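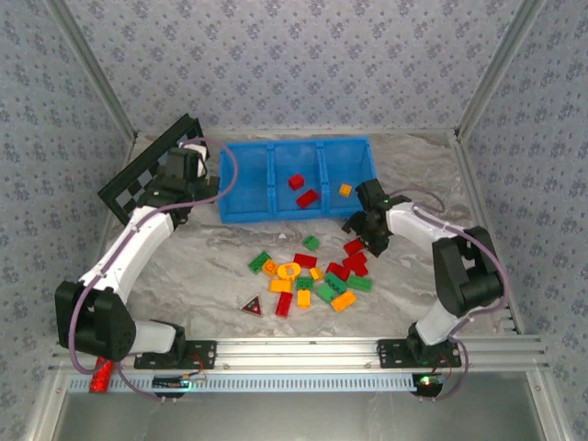

4. Setting up lap timing on race morning

Covers the Urelar timing box, the loop and the kart transponders. Written for Hamoswood but Femholm is the same apart from step 6. Charging the night before is section 3. If you skipped section 3, go back and do it now, the box won't last past the heats on a half battery.

4.1 Before you start

You need:
Urelar box and its power lead
Coax lead, 50 ft, the one with red tape at both ends
Timing laptop and charger
Transponder case
Test transponder, number 334 (yellow tag, stays with the timing crew, never goes on a kart)
Entry list, printed

CAUTION: Don't plug the coax in or out with the box switched on. We have killed one input that way already.

4.2 Loop and box

1. Walk the loop. It's cut into the asphalt at the start/finish line. Look for sealant lifting, stones, anything shiny poking out. Loose sealant — push it back down, tell race control.

2. Find the loop connector in the gray post on the pit wall side. Lid sticks. Quarter turn left, then pull.

3. Connect coax to loop, then coax to the input marked A. Finger tight only. Input B is for the Rosales pit-lane loop and stays capped on sprint days.

4. Run the lead along the bottom of the wall, not over it. Mechanics sit on the wall.

5. Switch on. Amber light blinks, then goes green. Give it a full minute. Stays amber = no loop signal, see 4.5.

6. Set the track number with the side dial. Hamoswood is 1, Femholm is 2. This changes the minimum lap time, so if its wrong the box throws away good laps or counts the same one twice.

NOTE: The dial is only read at power-up. Change it, then restart the box.

4.3 Laptop

7. Join the box's own network. Password is on the sticker underneath. Turn off any phone hotspot near the laptop first, it likes to jump across.

8. Open the timing program, go to Connection, check the port says 2049. Hit Connect. Status bar goes green.

9. Set the clock. Tools, Clock, Sync from box. Don't type the time in by hand.

10. Load the entry list. Go down the printed copy and check every kart number against its transponder number. Slow but do it. Most "missing lap" complaints are two numbers swaped on the list.

11. Make a new session for each practice, each heat, each final. Do not reuse the practice session for heat 1. Grid order comes from the heats and old laps will carry over into it.

4.4 Test passes

12. Carry the test transponder over the line at knee height, flat side down. One beep, one line on the screen.

13. Do it again at the inside edge of the track and the outside edge. All three need to show a signal strength of 20 or better. Below that, see 4.5.

14. Delete the test passes. Then tell race control timing is ready. Karts do not roll until race control has heard it from you.

CAUTION: Nobody walks the line for testing once the pit exit light is green. No exceptions, not even for "one quick pass".

4.5 When it doesn't work

Amber light stays on
Power off, reseat the coax at both ends, power on. Still amber, swap to the spare lead. Still amber after that, the loop itself is probably broken — call Indira Kurian, don't start digging at the sealant.

Signal low on one side only
Loop connector is usualy half in. Power off, push until it clicks.

One kart not showing
Check the transponder light. Fast blink is charged, slow blink is nearly flat, nothing is flat. Check it's mounted on the back of the seat, no metal between it and the track. Lend a spare, write the spare's number on the list and in the program. Both.

All karts drop out mid race
Don't restart anything until the checkered flag. The box keeps recording on its own. Start the paper lap chart right away, then after the flag use Tools, Download from box. Hold the results until the two agree.

Program frozen
Close it, reopen it, reconnect. Session is saved every lap.

Page last changed 2025-09-22. Packing up is section 5.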